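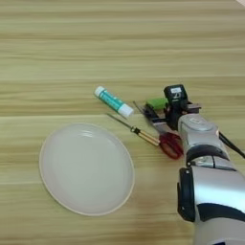 The gripper at the scissors, plate still empty.

May, 11:40 at night

Okay, I should be asleep, but my head is still at that table so I'm going to write it down and then go to bed. Long day at Skenen! I finally got to sit in on the tidying sessions I've been bugging Mawuli about since winter, and I have so many opinions for a person who can't keep her own kitchen drawer in order.

The job sounds like nothing. There's a plate, a glue stick, a screwdriver, scissors, a little bright green block, all lying loose on a wood table, and the arm is supposed to clear them up. My nephew could do it while watching cartoons. I said so out loud and Feng-yi gave me a look and slid a chair over, like, sit down and watch then.

So I sat. Scissors are awful! I never thought about it. The blades are long and flat and lie right down on the wood, and the handles are these big red loops, and what would you grab? I'd go for a loop without thinking. Mawuli wants it to learn the blades too, for when the handles are buried under something, and he and Afia argued about this for most of lunch (she thinks you just nudge the thing around until the handle's free, like a person would). I'm with Afia. I didn't say so because he was buying.

Akosua keeps the score sheet. Today was 36 tries, and I stopped asking how it was going somewhere in the middle because she'd started tilting the clipboard away from me. The screwdriver was everybody's favorite, nice fat yellow handle. The plate I'd have bet money on, and I'd have lost it, what with that thin rim and nothing to get under. Makes me think of the 190 dollars I spent on the Nomik vacuum that was going to change my life and now lives under the couch with one of my socks.

Anyway, the big question, the one Mom asks me every time I call. Can it do my dishes yet? No, Mom. I'd say it can maybe help you find the glue. Mawuli says give it another 1,000 sessions and come back, and he says it so cheerfully that I almost believe him. Ohemaa is over at the Colbridge shop, where they just want benches cleared at the end of a shift, same things in mostly the same spots, and she thinks that kind of work comes way before anybody's kitchen. That makes sense to me. A bench is a lot calmer than a house with kids in it.

Still, I caught myself leaning forward every time the fingers came down, holding my breath over a pair of scissors. I did that for 2 hours. My neck hurts.

Need to call Mom back. Also need to ask Afia about the Gbeho forms, she said she'd send them and I forgot to remind her. And buy dish soap, we're down to the watery bit.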